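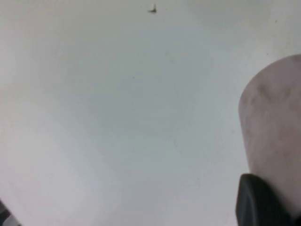
BANADSTEAD, March – A woman who left her job in a building society last year is now paid by subscribers to read their local bus timetables, shopping lists and old letters aloud.

The former cashier, who lives in Banadstead and does not want her name published because her family still use the branch, sells her recordings through Stöcker, a subscription site for people who make audio. She took almost £3,000 in January, her best month so far, before the site's commission and tax.

She started with a single recording of the stops on the Banadstead to Ratusside route, made for a cousin who had moved abroad and said he missed hearing them. He asked if he could share it with friends. Within a fortnight she had been asked for the shipping times at Ratusside harbour, a recipe for bread pudding and the small print from a washing machine guarantee.

"People say they put it on when they can't sleep," she said. "I've got a flat sort of voice. My sister used to tell me off for it."

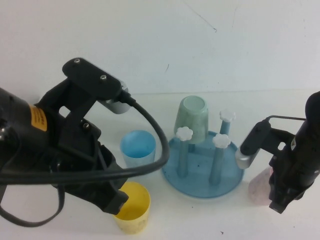 Photo: Grostside Weekly News

Subscribers pay £3 a month for a new recording each week. Those who want something read specially for them pay extra, and it is these requests that bring in most of the money. They are priced by length, with a higher charge for handwriting that is hard to make out.

The most expensive job to date was a box of letters sent by a man whose grandparents had written to each other during a long engagement. She recorded them over several evenings and said she had to stop more than once. He has since asked for the grandmother's household accounts as well.

She turns down some work. Anything that appears to be a private letter from a living person is refused unless the writer has agreed, and she will not read messages meant for a former partner. She also gets requests of a more personal kind, which she deletes.

"They ask, I say no, and most of them go away," she said. "One of them stayed on and bought the harbour times."

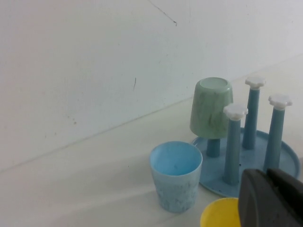
Recording is done late in the evening when the road outside is quiet. She spent very little on equipment at first and used a second-hand microphone under a duvet. She has bought a better one, but says a few listeners complained that the sound had become too clean and asked for the older recordings back. Both versions are now offered.

Stöcker said spoken recordings were a small part of what it sells, well behind music lessons and guided exercise, but that the number of people offering them was growing. The company would not give figures for earnings. It said most people who opened a page on the site made "pocket money or less" and that nobody should give up a job on the strength of one good month.

An informal group for people in the area who sell recordings has 17 members and meets at the library in Grostside. Several of them earn too little to cover the cost of a microphone. One reads crossword clues, leaving a gap after each, and another records the sound of his allotment shed when it rains – he has four regular subscribers and says he is happy with that.

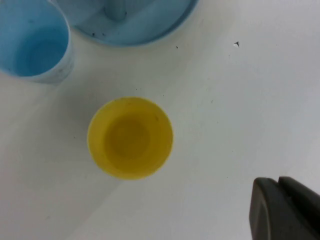 The Banadstead reader said she had saved for three months before handing in her notice and would go back to an office if the requests dried up. February was slower, and she expects the summer to be slower again, as people tend to sleep with the windows open and cancel.

She is now working on the complete rules of a bowls club in Ratusside, ordered by one of its members. The order includes the appendices.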